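**Used office desktop keeps shutting off, is it worth fixing?**

Posted by Sorcha Gourlay, November 2, 2023

Hi all! I bought an ex-office tower from the Watstead surplus sale for my mom, mostly so she can do her taxes and look at seed catalogs. Works great for maybe half an hour and then just... off. No warning, no blue screen. I blew the dust out and moved it off the carpet and it still does it. A shop in town quoted me $101 to "look at it," which feels like a lot for a computer that old. Should I keep poking or cut my losses? I'm okay with a screwdriver but I've never gone past adding memory.

---

**Maximiliano Requena**

Power supply. It's always the power supply. Swap it.

---

**Macarena Sepúlveda**

I wouldn't buy a power supply yet! Try the free stuff first. Restart it right after it dies, go into the BIOS setup and find the temperature page. If the processor number is way up there, it's a cooling problem and you can fix that on the kitchen table (I did my sister's in between loads of laundry). If the number looks normal, then okay, Maximiliano might be right.

Also check that the fan on the cooler spins the whole time. A stray cable stopped mine once and I felt pretty silly.

Please don't pay $379 for a new one before you've tried this. My cousin did and then used the old one for parts, and it was fine!!

---

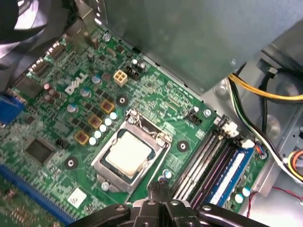 **Lucía Lozano**
*Community helper, Desktops & Repairs*

Agree with Macarena, check the temps. Old thermal paste is my first guess on an ex-office machine. It goes whitish and dried out like on the processor in my picture, and then the cooler can't pull heat away very well.

Unplug everything, let it cool down, and take the cooler off with a gentle twist so you don't yank the chip. Wipe the metal top with rubbing alcohol and a coffee filter until it's clean. It can take 2 or 3 filters. Then a pea of fresh paste in the middle and screw the cooler back down, a little at a time, going corner to corner. Don't touch the pins in the socket, ever.

A tube costs a few bucks and you'll have plenty left over. Post your temperatures when you get them, and tell us the model too, I'd like to know which cooler it has.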